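How to Rotate Toys Without a Fuss

Posted by Doaa Bennani

Most of the parents who write to me about toy rotation have tried it once and given up. They packed half the toys into the garage, the kids asked for all of it back by dinner, and that was the end. The method below is the slow version. It takes two evenings to set up and a few minutes every couple of weeks after that. I have used it with a toddler and a five-year-old sharing one room.

What you need

Eight bins with lids, all the same size if you can manage it. Mine are the medium Flivine ones, which stack without sliding. Shoeboxes work too, but the lids give out.

Masking tape and a marker.

One low shelf the kids can reach.

A closet, or the space under your own bed. Don't use the space under theirs.

Step 1: Gather everything

Do this after bedtime. Bring every toy in the house to one spot on the floor, including the bath toys, the ones in the car and the ones at the bottom of the diaper bag. Leave out books and art supplies. They stay available all the time in our house and I don't rotate them.

Leave out the sleep toys as well. If a child takes it to bed, it isn't part of this.

Step 2: Sort by what the toy does

Sort by the kind of play, and don't worry about brand or color. My piles are:

Building (blocks, train track, magnetic tiles)
Pretend (play food, dolls, the doctor kit, dress-up)
Puzzles and sorting
Things with wheels
Animals and little people
Noise

You may have other piles. One family I know on Droven Street has a whole pile for balls.

Anything broken goes in a bag for the trash. Anything with missing pieces goes in a shallow tray, and whatever is still incomplete after a week goes too. Outgrown baby toys can be passed on or boxed for later.

Step 3: Pack mixed bins

Take a little from each pile and fill a bin, so that every bin has something to build with, something for pretend, a puzzle and so on. A bin of nothing but cars will be dull by the second day for a child who isn't in the mood for cars.

Split up the big sets. We had 85 pieces of play food in one basket, and the only game anyone played with it was dumping it out. Now there is a breakfast set in one bin, a fruit and vegetable set in another, and pizza in a third. Each one gets used for longer than the full basket ever was.

Train track is the exception. Half a loop of track is no use, so keep it together and give it its own bin if you have to.

Number the bins on masking tape. I also write a short list of the contents on the lid – "bin 4: toast, farm animals, wood puzzle, dump truck" – which saves opening all of them to find one cow.

Step 4: Put out two bins

Two bins' worth of toys go on the low shelf, spread out so each thing can be seen. The other six go in the closet. If the shelf looks bare to you, leave it alone for a few days before adding anything.

Tell older children what is happening. I said, "Some toys are resting. They'll come back." The five-year-old wanted to know when, so I showed her the calendar. The toddler didn't ask.

Step 5: Swap one bin at a time

Every two weeks, take away one bin and bring out another. Changing the whole shelf at once was hard on my younger one, who went looking for a particular truck and cried when it wasn't there. With one bin in and one bin out, half the shelf stays familiar.

Do the swap at night or during a nap. Arrange a couple of the new things as if a game has already begun: two animals at the edge of a block fence, or a plate and cup set out on the rug.

If a child asks for a resting toy

Get it. Have them choose something from the shelf to go and rest in its place. My daughter did this nearly every day for the first week and then much less.

Birthdays and holidays

New toys stay out for as long as they are exciting, then go into the bins like everything else. After the December pile I usually don't catch up until February. Grandparents sometimes ask where their present went, so I keep the Nititley farm out when mine visit.

For small bedrooms, cut the number of bins in half and swap once a month. The steps are the same.

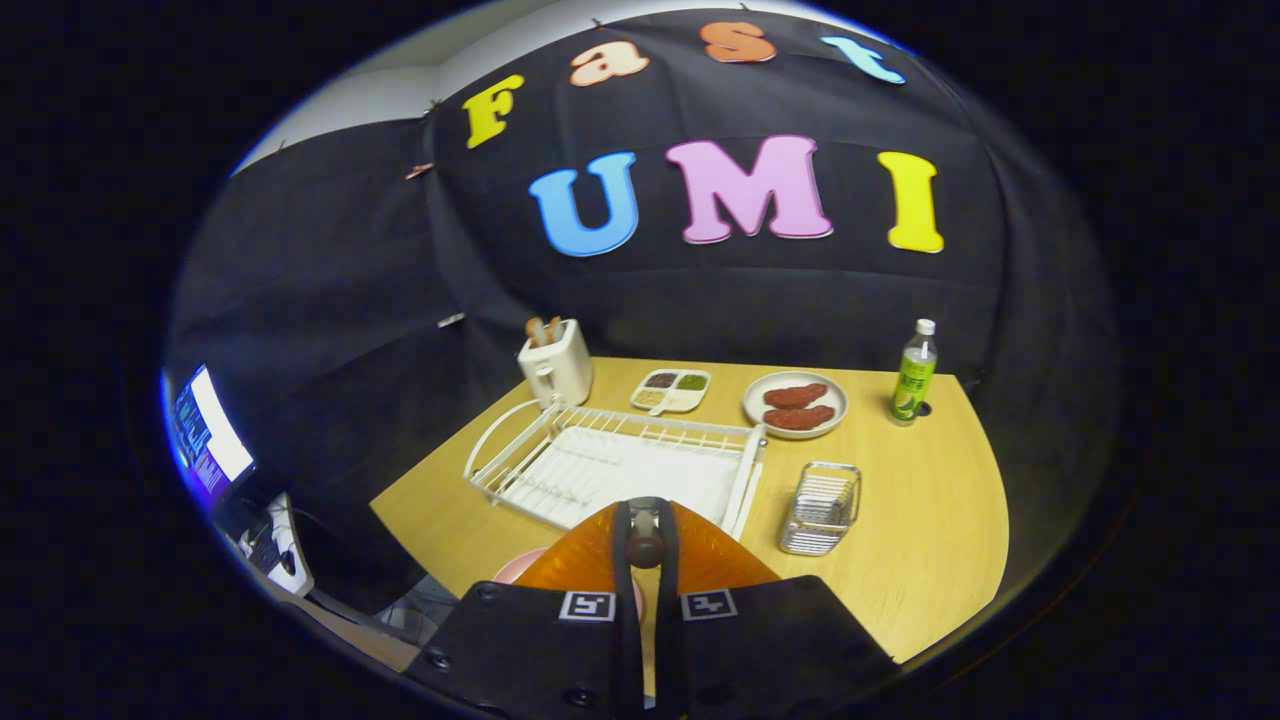 Toast in the toaster, ready for breakfast play.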